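November, 4 pm. Zornness temperature logger, second try

Swapped the sensor on the Yip board again. Wokidis says their new firmware fixes the drift. I have my doubts. CO2 reads 400 with the window open and 350 with it shut, so one of those is plainly wrong. 2309 samples in the database, 4 of them at minus 127 degrees, same as before the update.

The Vullcombe dashboard smooths those out, so the graph looks fine. I don't trust it. Plot raw values tomorrow, move the sensor off the radiator wall.

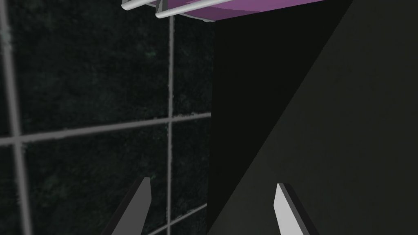 Leaving the old firmware on the hallway unit until then.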